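Visiting the robot workshop at Grovmont: your questions answered

Last updated 7/14/21 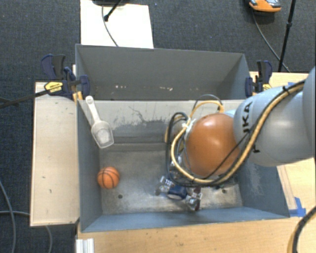 Fenna Vermeulen wrote to us after the spring open day that she had expected to stand behind a rope for an hour and had instead spent most of it arguing with her father about whether the arm ought to go for the nearest thing first or the easiest. Could we please put all the practical information in one place, she asked, as she'd had to send three emails before she knew where to park? We could, and we're sorry about the emails. What follows should cover most of it.

When is the next open day?

The next one is in August, and the exact date goes up on our home page as soon as the building has confirmed it. We open the doors at 13.30 and the last group goes in two hours later. If you'd like a reminder, leave your address on the booking form and Irina will write to you — she sends one message and then leaves you in peace.

Do I need to book?

Yes please, even if you're only coming for the shorter visit. We take 30 visitors in an afternoon and split them into small groups, so that everybody gets a proper turn near the table. It's free, and you don't have to print anything. Just give your name at the desk.

What will I see?

The main demonstration is bin picking, which means an arm reaching into a metal bin and trying to take hold of whatever has been put inside. We use ordinary bits and pieces for this, such as a toy basketball or a plastic scoop, and they're a good deal harder to pick up than you might think. A ball rolls off when it's touched a little to one side, and a scoop lying flat against a wall gives the fingers very little to get under. Ruben Van Loon usually talks people through it, and he's happy to stop and start again as often as you like. After that there's a short talk with slides, and then tea, coffee and a table of old grippers that you're welcome to pick up and squeeze.

Does it always work?

Goodness, no, and we'd be a bit worried about any demonstration that did! Some afternoons go beautifully and some are one long string of near misses. We don't rehearse the order of things or hide the awkward objects, because the misses are often what people ask the best questions about. If you come on a slow afternoon, do stay for the talk, where we show recordings of some of the better attempts.

Why is the bin clamped down?

We get asked this every single time. If the fingers press on the floor or a wall of the bin, it can slide, and then everything in it is somewhere other than where the software thinks it is. A bar clamp on each side sorts that out very cheaply. The blue tape on the table gets a lot of questions too, and Ruben will tell you far more about tape than you were hoping to hear.

Can I bring something for the robot to pick up?

You can, and we love it when people do. It should be smaller than a grapefruit, dry, clean and not precious to anybody. No glass, no food and nothing with a battery, please. Things do get dropped, and once in a while they get squashed. Put your object in the tray at the desk when you arrive and we'll try as many as we can fit in, though we can't promise to reach all of them.

Is it suitable for children?

Children from the age of 9 are very welcome as long as a grown-up stays with them. Younger brothers and sisters tend to get fidgety during the talk, and there's no separate play area, but they can come to the tea part at the end. School groups are better off on a weekday morning, when we can give them the whole room. Fenna Lambrechts looks after school bookings and needs a fair bit of notice.

How close can I stand?

There's a line on the floor and we ask you to stay behind it while the arm is moving. Once it has been stopped we'll invite each group up to the table for a proper look. Please don't touch the cables, even when everything is still — they've been routed with some care and one tug can cost us a morning.

May I take photographs?

Yes, without flash. Please ask before you photograph other visitors, and leave the computer screens out of it if you can.

Can I get in with a wheelchair or a pushchair?

The workshop is on the ground floor and there's a level way in from the car park side. The front entrance has two steps, so ignore the big sign and follow the small one. We keep chairs along the wall for anybody who'd like to sit, and the talk has a microphone.

Where do I park?

Behind the building, in the bays marked Hoekstra, which we're allowed to use on open days. If the barrier is down, the code is 2089. Buses stop at the corner of the lane and it's a walk of nearly 13 minutes from there, uphill on the way in, so leave a little extra time if it's warm.

I couldn't come in spring. Was anything recorded?

Only the talk, I'm afraid. Pieter Kuipers has the file and will send you a link if you ask through the contact form. The sound is poor for the opening few minutes and gets better once he moves the microphone.

My question isn't here

Then do write to us and we'll answer, and it'll probably end up on this page. Please mention which visit you're asking about.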